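About Us

Gusier is a small test shop for robot parts. Companies send us grippers, arms, wrist cameras and controllers, or ask us to buy them, and we try them out side by side on the same tasks. Then we write up what we found. We do not make hardware and we do not sell it.

How we started

The company grew out of a packaging firm called Karagiannis, where the four of us worked in the maintenance department. The firm needed to choose a gripper for a folding line and had three quotes on the desk. Every data sheet listed grip force, stroke and weight, and none of them said how the thing did with a towel. We set up a bench and tried all three. Other plants in the area heard about it and asked if they could send us theirs. After two years of doing this on the side, we rented our own space in the Allulska building and opened in November.

What we test

Most of our work is with two-finger grippers on small and mid-size arms. We look at how they handle soft goods, thin parts, and objects that sit close to a wall or the edge of a bin. We also compare finger pads, wrist camera mounts and the controllers that run the whole setup. Cloth takes up a large share of our time. It folds, slides and bunches up, and a gripper that does well with boxes can do poorly with a shirt.

A standard gripper test has 625 picks. The objects are the same for every unit, and so are the starting positions, the arm speed and the lighting. We record each pick from the wrist camera, and a person goes through the recordings afterward and marks each one as held, slipped or missed. If two people disagree on a mark, the pick is run again.
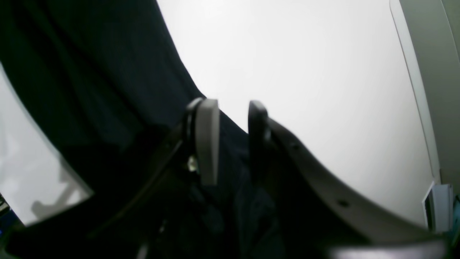

Gripper fingers and dark navy fabric, seen from the wrist camera.

The wrist view matters to many of our customers, who plan to run their own software from it. For that reason each report has a section on what the camera can see: how much of the view the fingers take up, whether the gap between them stays visible, and how dark material looks against a light background. We try different mounting angles when the bracket allows it and list the one we used.

What you get

Customers receive a written report, the full set of recordings and the settings files for the controller. Reports run to 50 pages or less. We list failed picks along with good ones, and we say which settings we changed and when. Makers can comment on a draft, but they can't change the results.

Our archive now holds more than 3,555 recorded test runs. Much of it is open to customers through Sencombe, our results library, where you can search by gripper type, object or pad material.

Visiting and sending equipment

Visits are by appointment. Please write to us before shipping anything, and include the mounting pattern, the supply voltage and a copy of the manual. Return shipping is paid by the sender.

Page last updated 19th August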